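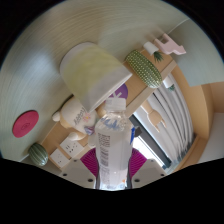 Section 4. Recording Bottle Placement Demonstrations

This section covers the bottle task in the Ivinent study, which tests whether a policy trained only on hand-held gripper recordings can place a bottle upright on a marked spot. It applies to the Makton gripper with ribbed soft pads. For camera calibration, see Section 3.

4.1 Before you start

1. Use a full, capped bottle with its label on. Clear plastic is hard for the tracker, and the label gives it something to hold on to.
2. Lay the target disc flat on the desk, within easy reach of where you stand.
3. Leave background objects where they are. The policy needs ordinary clutter to learn from. Keep them clear of the path between the bottle and the disc.
4. Check the pads for grit and wipe them with a dry cloth.
5. Start the Pirner logger and wait for the steady tone.

Note: Curtains may be open or closed, but do not move them during a set. A change in window light partway through makes the recordings hard to compare.

4.2 Grasping

6. Open the fingers fully and approach the bottle from the side, level with the label.
7. Close the trigger slowly until both pads bend. Stop there.
8. Hold still for 2 seconds. The logger uses this pause to mark the grasp.

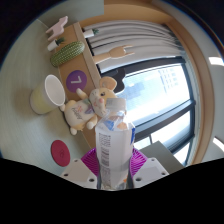
9. Lift and carry the bottle toward the disc at an even speed. You may tilt your wrist on the way – varied wrist angles improved placement in our January trials – but bring the bottle upright again before lowering it.

CAUTION: Do not squeeze past the point where the pads bend. Too much pressure dents the bottle and can pop the cap.

4.3 Placing and release

10. Lower the bottle over the disc until you feel contact.
11. Open the fingers evenly and back away in a straight line.
12. Press the stop button. If the bottle tips over, keep the file and tag it "fail". Failed runs are used to train the success check.
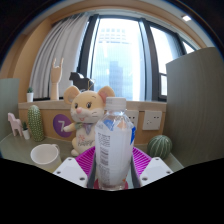 Hattori Lab Setup Guide – Page 15

4.4 How many to record

A full set is 200 demonstrations. Record them in blocks of 12 and rest your hand between blocks. Tired operators drift toward one wrist angle, and the policy copies it.

In our tests, policies trained on smaller sets usually grasped well but released too early, leaving the bottle leaning or off the disc. Adding more grasps alone did not fix this. Complete runs with a clean release did.

Note: If tracking drops out during a run, discard that file and repeat the run. Do not join two partial files.

Copy each finished block to the project drive before clearing the logger. Replay instructions are in Section 5.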